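Guides > Display & Décor > Artificial stems

Skutasero stem set: sorting and basket storage

Section 3. Unpacking, sorting and putting away

3.1 Before starting

Clear a flat, light-coloured surface large enough to lay all stems out in a single layer. Wipe the surface and let it dry. Do not sort on carpet, as fibres cling to the fabric petals.

CAUTION: Stems contain wire. Keep cut ends away from the face when lifting stems out of the carton.

3.2 Laying out

1. Remove the paper sleeve from each stem. Slide it off from the cut end, never over the bloom.
2. Place the storage basket at one corner of the surface.
3. Spread the stems so that each bloom can be reached. Overlap is acceptable at this stage.

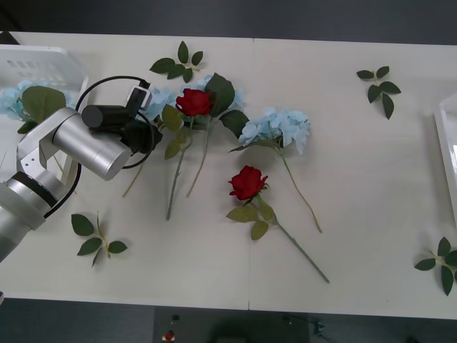
Sorting is done by bloom type first and by stem length second. Hydrangeas are separated before roses, as their heads are the widest item in the set and take up most of the basket floor. Where a rose has come to rest on top of a hydrangea, as with the red one lying over the pale blue head, lift the rose clear by its stem before moving anything beneath it. Pulling the hydrangea out from under a serrated leaf may detach florets.

4. Set loose leaf sprigs to one side. They are packed last.
5. Check that each leaf is seated on its stem. Push loose leaves back on by hand. Do not use glue at this stage; see Section 5.

NOTE: Ponddale and Partanen baskets may be used in place of the Skutasero basket if the inside length is at least 48 cm. Stems up to 3 cm longer may be curved gently to fit.

3.3 Loading the basket

6. Tilt the basket or lay it on its side so that the opening faces the sorting area.
7. Lay the first hydrangea across the basket and ease the head in, keeping the florets clear of the ventilation slots.
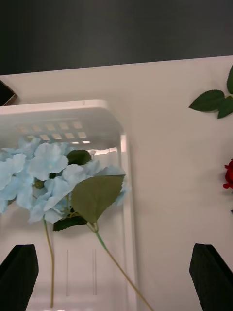
8. Add the remaining hydrangeas with their heads at alternate ends.
9. Return the basket to the upright position before adding roses.

3.4 Roses and leaf sprigs

10. Remove dust from each rose with a soft, dry brush.
11. Open any flattened petals with the fingertips, working from the centre outwards.

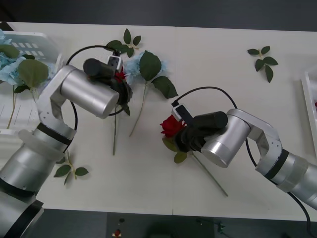 Rose stems are not rigid and will swing if lifted from the cut end. Support the stem close to the bloom at all times. An opened rose should be held just below the petals, with its green leaves beneath and the long stem left to trail. Sprigs with five leaflets can be stacked flat, one on another, and need no support.

12. Lay the roses on top of the hydrangeas, blooms at one end.
13. Fill the gaps with leaf sprigs. Do not press down.

CAUTION: Do not store the basket above 27 °C or in direct sunlight. Red petals may transfer colour to pale blue ones if packed damp.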